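Bultinix 前开门滚筒洗衣机(白色,8 公斤)
适合放在橱柜之间的位置

销售:Fondard 家用设备部
货品状态:可订
展示地点:Plostcombe 店,厨房区
页面更新:2020年12月27日

先看一眼再决定

厂家给这台机器写的宣传词很长,什么“静音如图书馆”“衣物呵护新境界”,我们没有照搬。图书馆里没有人脱水甩毛巾。下面写的是我们自己的看法,加上厂家资料里能核对的部分。核对不了的,会写明是厂家的说法。

一句话概括:结构普通、功能够用的白色滚筒洗衣机,门大,面板干净,放进一排橱柜里看着顺眼。价格在同类里算中间。想找特别聪明或者特别安静的机器,请往别的页面看。

主要参数

类型:前开门滚筒,独立式机身,可放入橱柜之间的留空
标称容量:8 公斤(棉织物)
日常程序时长:89 分钟
加热功率:2,000 瓦
进水管长度:143 厘米
内筒:不锈钢,带孔
机门:圆形,深色玻璃,黑色门圈
机身颜色:白色
过滤器:正面下方,圆盖
烘干:无
无线联网:无
橱柜门板:不含
踢脚板:不含

关于容量

8 公斤是厂家在标准棉织物条件下给出的数字,各家都这么标。实际生活里很少有人洗整整一筒干燥的标准棉布。牛仔裤、卫衣、浴巾混在一起,把筒塞到手伸不进去,重量可能还差得远,衣服却已经转不开了。我们的习惯是装到筒的三分之二多一点,上面留一个手掌的空。照这样算,两三口人的家庭一周洗几次,够用。

被子是另一回事。宣传册上有一床蓬松的双人被,画得很漂亮。夏凉被没有问题,薄的单人春秋被也行。厚的双人羽绒被,我们不建议。能塞进去和能洗干净隔着很远,羽绒吸了水会结成一团,脱水时机身容易晃。真要洗大被子,去自助洗衣店更省心。

关于程序

旋钮上的程序不少,厂家很以此为荣。我们问过不少老客户平时用哪几个,答案差不多:棉织物、日常、快洗,偶尔用一下羊毛。剩下的程序名字好听,差别多半在水位和转动节奏上。有总比没有好,但请不要为了一个叫“清新焕彩”的程序多付钱。

日常程序的时长是 89 分钟,这是面板开始时显示的时间。水压低、衣物多、脱水前反复找平衡,都会让它变长。有些顾客投诉说“最后一分钟走了很久”,我们的回答一直没变:最后那一分钟是厂家的估计,请不要拿它煮鸡蛋。

快洗程序适合穿过一次、没有明显污渍的衣服。厂家说它“同样洁净”。我们不同意。领口有黄印、袖口有油的衬衫,放快洗里出来还是有印。时间短、水温低,洗涤剂来不及起作用,换哪个牌子的机器都一样。

羊毛程序转得很轻,我们觉得是这台机器做得比较好的一处。但是衣服标签写着“只可手洗”的,请照标签做,别让洗衣机替您冒险。

关于静音

厂家的资料上有分贝数字。我们没有把它放进参数表,原因很简单:那是在测试室里测的,机器底下是硬地面,四脚调平,周围没有柜子。放进家里以后,声音大小主要看地面和安装。木地板会传震,两侧柜板靠得太近会跟着响,机脚没锁紧的话,再贵的机器也会走路。

洗涤阶段,在旁边做饭聊天没有妨碍。脱水阶段听得见,开放式厨房里看电视要把音量调大一点。晚上洗衣服、卧室又贴着厨房的人家,请把脱水转速调低一档,衣服多晾一会儿就是。

关于省电

机器都贴能效标签,顾客也都爱看那个字母。字母有参考价值,但它对应的是规定的测试程序。天天用高温洗毛巾,电费不会因为标签上的字母好看就降下来。2,000 瓦的加热管只在升温时工作,低温洗的时候用得少,真正影响账单的是您选的温度和一周开几次。

标签上印的二维码用手机扫一下,通常能看到比纸面更多的资料。我们建议在付款之前扫,别等送到家里再研究。

标签是贴纸,装好以后可以撕掉。放久了胶会变硬,拿湿布慢慢擦,别用刀片刮,白色烤漆面刮一道就留一道。

放进橱柜里,有哪些事要想清楚

厂家和橱柜商都喜欢说“完美嵌入”。请注意,本机是独立式机身,正面没有装柜门的铰链位。放在两组橱柜中间,前脸是露在外面的。有人喜欢,觉得开关方便;有人花了大价钱订了一整排柜门,装完才发现中间露着一块白。两种想法我们都理解,只希望您在下单之前想好自己属于哪一种。要全部藏在柜门后面的,请选全嵌入式机型,不要选这一款,也不要相信“找个木工改一改就行”。

宽度要留缝。两边贴死,脱水时机身碰着柜板,声音和磨损都会找上门。留多少,以随机说明书的安装图为准,我们不在这里写数字,免得有人拿着网页去和橱柜师傅争。

深度最容易量错。顾客量的常常是机身,忘了后面还有水管和排水管,弯头也占地方。结果机器推不到底,门圈凸在台面外面,进出厨房的人每次都用膝盖蹭一下。量的时候,请从墙面量到柜体前沿,遇到墙上有插座或者水龙头,从突出来的部分开始量。

高度要看台面下沿。四只脚能调,但能调的幅度有限。地面不平的老房子,请先找水平再定柜子,顺序反过来会很麻烦。

踢脚的位置,很多人完全没有想过。橱柜底下通常有一条往里收的踢脚板,机器前面没有,放进去之后那一段会断开,底下露一条黑缝。好处是拉机器出来方便,漏水也看得早。坏处是猫玩具、干豆子和瓶盖会滚进去。Furnival 有一种可以卡上去的踢脚条,我们店里能订,但要提醒一句:装了之后,过滤器盖前面的空间会变小,放水时浅盘不一定塞得进去。我们自己的建议是先空着用一阵子,嫌难看再加。

进水管长 143 厘米,听着不短。可是水龙头若在水槽柜里,中间隔着一组抽屉,管子要绕到柜子后面走,很快就不够了。加长管另售。请不要用两根管子对接,接头藏在柜子后面,渗了水很久都看不出来。

机门与进出

圆门口径宽,拿床单不费劲,这一点我们没有什么可挑的。玻璃是深色的,从外面看里面看不太清楚。喜欢蹲在前面看衣服转的小朋友会有点失望,喜欢厨房看起来整洁的大人应该满意。

黑色门圈是亮面。亮面在店里很漂亮,在家里会记录每一个指印。厨房做饭有油气,一周不擦就能看出来。用拧干的软布擦一遍就行,别用去污粉。厂家说它有“抗指纹处理”,我们摸过了,保留意见。

门打开以后占的地方不小。对面若是岛台或者冰箱,请先把两样东西的门都打开比一比。厨房过道窄的人家,常常是洗衣机开门的时候别人就过不去。

门封的橡胶圈下面有一道沟,硬币、发夹、袜子都会停在那里。洗完擦干,门留一条缝。这件事厂家写在说明书里很靠后的地方,我们觉得应该写在第一页。

过滤器

圆盖在正面靠下的位置,盖边有个小缺口,用硬币或者平口工具轻轻撬开。别用大螺丝刀使劲,塑料件经不住。打开之前先铺毛巾,里面总会有水。刚洗完高温程序的时候不要开。

多久清一次?厂家说定期。定期这个词等于没说。家里有宠物的,每个月看一眼;没有宠物、衣服口袋也掏得干净的,两三个月看一次。机器排水慢、脱水后衣服还滴水,先看过滤器,再打维修电话。上门的师傅打开圆盖掏出一只童袜,照样要收上门费。

柜体颜色搭配

经常有人问,白色机器配有颜色的橱柜会不会突兀。我们的意见是看柜子有多深。浅的灰绿、米灰、浅蓝,配白色都过得去;墨绿和深蓝会让机器显得很跳,要想一想。哑光柜门和烤漆机身的反光不一样,灯一开差别更明显,最好带一块柜门样板去店里比。网页上的颜色请不要当真,每个人的屏幕都不同。
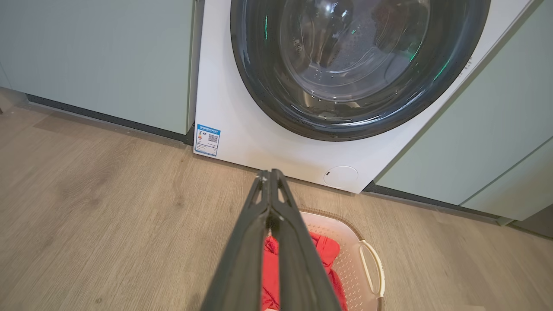
白色滚筒洗衣机与灰绿色橱柜,右下方圆盖为过滤器位置。

柜子、台面和踢脚板均不在售价内。每隔一段时间就有人问一次,所以再写一遍。

随机附件

说明书、进水管、排水管、运输螺栓的封口盖、一把小扳手。没有洗涤剂试用装,去年宣传单上印过,后来停了,旧传单还在外面流通。

运输螺栓请一定拆掉。每年都有顾客没有拆就开机,打电话说机器要飞起来。拆下来的螺栓放进抽屉留着,以后搬家用得上。

送货与安装

送货上门包含在价格里,范围以下单时显示的地区为准。楼梯很窄、没有电梯的,请在备注栏写清楚,别等师傅到了楼下才说。

安装分两种。普通安装包括就位、调平、接水、接电、试机。柜内安装另外收费,因为要把机器推进留空再调脚,时间长得多。师傅不切割柜板,不改水管,不移插座。留空尺寸不够的,师傅只能把机器放在厨房里先走,后面的事要找橱柜商。我们知道这样说不讨喜,但比当场争起来好。

旧机回收可以预约,旧机须提前断水、放空。里面还有湿衣服的,我们不收。

延保要不要买

页面下方会弹出延保的选项,Fondard 的每台大家电都有。我们在同一家公司上班,仍然请您先看条款。门封、过滤器、外观划痕不在范围内,异物卡住排水泵也不在。真正划算的是机器放在租出去的房子里、自己又不方便过去处理的情况。自己住、肯清过滤器的,原厂保修期内先用着看。

已知的小毛病

旋钮转动时的段落感偏软,有时会停在两个程序之间,需要看一眼指示灯。

洗涤剂盒的柔顺剂格容易积水,抽出来冲一冲就好,抽的时候要按住中间的卡扣。

结束提示音偏长,可以关,关的方法在说明书里,要同时按两个键。别的品牌也有这种设计,我们一直不明白为什么。

没有内筒照明。深色玻璃加上没有灯,深色袜子留在筒里很难看见,拿完衣服请用手摸一圈。

顾客常问

可以叠放烘干机吗?
放在台面下面当然不行。单独靠墙摆放时可以,需要配原厂连接架。通用架子便宜,我们不卖,也不负责。

能接热水吗?
不能,只接冷水。加热由机器自己完成。

可以放在灶具旁边吗?
紧挨着不建议,中间最好隔一组柜子。油烟和热气对门封都不好。

标称 8 公斤,为什么我家的旧机器也是这个容量,看着却大?
各家筒的深浅和直径不同,标称相同,看起来不一样很常见。请带上您最常洗的那条床单来店里试放,店员不会笑话您。

柜门可以加在前面吗?
请看前面橱柜那一节。答案仍然是不可以。

二月份的促销会不会更便宜?
不知道。往年有过,也有一年涨了。机器坏了、家里衣服堆着的,不值得为这个等。

门锁打不开怎么办?
先等两分钟,让门锁自己松开。再看筒里是否有水,有水就不会开。排完水还是打不开,联系售后,不要拉门把手拉到断。

退换

未拆封可退。拆封后未接水的,收取整理费。接过水的只能按质量问题处理,“颜色和柜子不搭”不属于质量问题。到货时请当着送货师傅的面看四个角和前面板,有凹痕当场写在单子上。事后再说,大家都难办。

看样

Plostcombe 店有样机,可以开门、转旋钮、抽洗涤剂盒,没有接水,所以听不到声音。想听声音的话,我们建议去问一位家里已经装了的朋友,挑脱水的时候去。

订购前请准备:留空的宽、高、深,水龙头和插座的位置,厨房门和楼道最窄处的宽度。缺哪一项,店员都会让您回去量了再来。

相关货品
Bultinix 进水加长管
Bultinix 烘干机连接架
Furnival 卡扣式踢脚条
Furnival 防滑脚垫(铺瓷砖地面可以考虑,木地板效果有限)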